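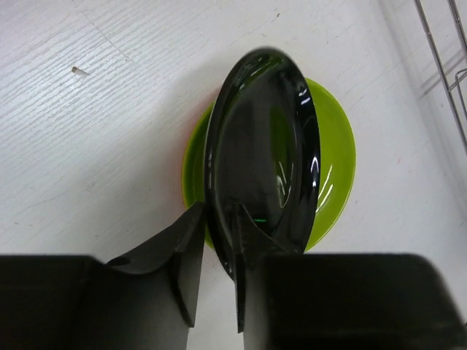 Golcombe County Archives, Obituary and Vital Notices Section

Notebook entry, October, 2:40 p.m.

Work continued on the index of death notices from the Pradell newspaper file. The file holds 2,886 notices, the earliest of them clipped and pasted into ledgers by the paper's own staff. V. Damgaard completed the second check of the Ndlovu family group this morning and found 62 entries in which the married name had been entered as the birth name. These have been corrected in the working copy. The public copy remains unchanged until the next release.

Two notices for the same man give different birthplaces. The longer one, printed a day later, names the church and the cemetery and is signed by the funeral home. Both are to be kept, each under its own number, with a cross-reference.
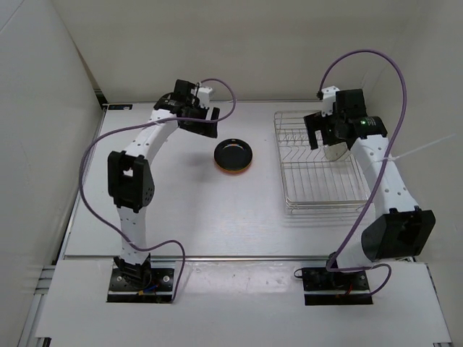
Survivors are to be entered in the order printed, including those listed only as "of the home." Where a notice says "preceded in death by," the names go in the separate field and are not to be repeated under survivors. Staff should treat the two fields like the two white arms on either side of the black dish and the wire rack: each has its own base, and they are not joined. Stepchildren follow the wording of the notice.

Civance has asked for a test batch of 1,000 records in the new layout. Nicknames in quotation marks caused errors in the last export and should be checked by hand before anything is sent.

Still open: ledger 2, water stain on the last pages, surnames partly lost. Damgaard to compare with the burial register.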